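Visit to the Mavon Softball Complex, Balovville
1 April 2023

Members of the Hoxha Softball League board visited the Mavon complex during its preseason open day. The visit was hosted by facilities director Stavros Vukadinović.
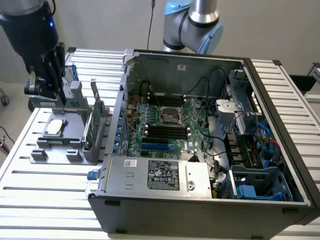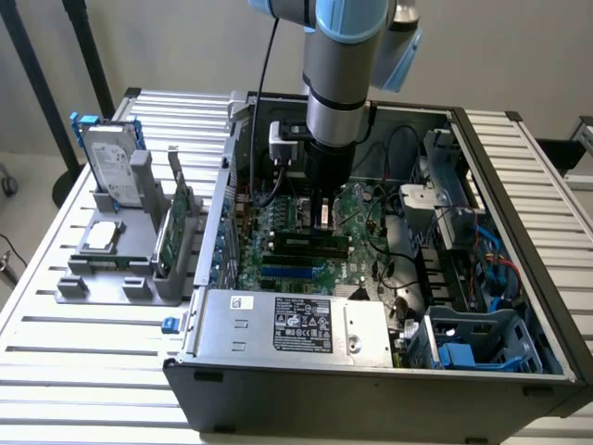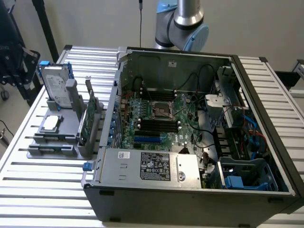
The complex has four fields, three of which have new infield dirt laid in February. Field 4 remains closed until its outfield drainage is finished. The main grandstand seats 783, and both dugouts now have full-length rails and covered bat racks.

Players from the Mokus club used the batting cages during the morning. Coach Evaristo Orlandini led a bunting session for the younger age groups and answered questions on pitch limits and warmup routines.

In the afternoon the board reviewed plans for the league tournament. Five teams have entered. Mr. Vukadinović confirmed that the lights on Fields 1 and 2 may be used for evening games, and that visiting teams should enter by the north gate.

The board thanks the staff at Mavon for their welcome. Team rosters are due at the league office before the first round is drawn.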